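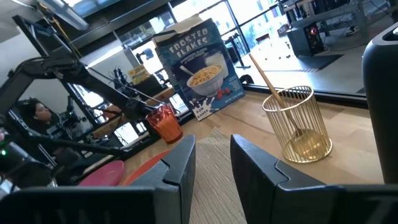

Wrist view, two-arm kit, breakfast table layout. Cereal box up, spoon in the gold basket.

Home | Bench Notes | Kits Under Review | Parts Swap | About | Log in

February 4, 2026 – Dodlow kit, trial notes

Second entry on the Dodlow two-arm kit, which Sirnau would like us to buy and which I would like to stop tripping over. The trial license runs to May. Hywel wants a yes or no well before that, preferably in one paragraph. Sorry, Hywel.

Setup. The quick start guide says 10 minutes per arm. I suppose it is possible if you already have the right hex key, and the right hex key is in the box for the other arm. Calibration is better than I expected: touch the four corners, press go, drink something. It asked for a firmware update twice and thanked me both times.

Fingers. These are the stepped ones with the notch at the tip. The brochure calls them "universal." They are good on anything with a straight side, so I have hopes for the cereal box and fewer for the plates. A flat plate on a flat table gives you almost nothing to get under, and the notch is too chunky to slide in at the rim. Beca suggests pulling the plate to the table edge first and gripping it there. Try that before we spend money on the thin fingers.

The woven mat stays for now. It moves if you lean on it, but so does every placemat I have ever owned, and a kit sold for household tasks can learn to live with one.

Spoon in basket: approach from the handle, go slow, keep the other arm parked. The planner's idea of "parked" is generous. I have set the keep-out zone by hand and written the values on the lid of the parts bin, where they will be lost.

Software. The Mollah plug-in records fine. Export is another matter – 504 log files for one morning, all named with the same prefix and sorted in an order known only to Mollah. I wrote a small script to rename them. It's in the shared folder under "sigh."

Cost. The quote came in at over 4,000 for the support plan alone, and the plan covers email. I asked if it covered replies to the email. Still waiting.

To do:
– rerun corner calibration with the mat in place
– ask Sirnau for finger drawings (part 244)
– cup grip force: start at the lowest setting, it's thin plastic and I like the color
– find the other hex key

Leaning toward yes on the arms, no on the plan. Beca leans the other way, so we'll probably end up with neither.

3 comments

Beca Morgan: I said MAYBE on the plan. Also the hex key is in the mug by the sink.

Hywel Morgan: One paragraph, please.

dernedach_bench: We had the same trouble with plates. Edge of the table works but turn the wrist speed way down first.

We use cookies to remember your settings. Accept | Manage choices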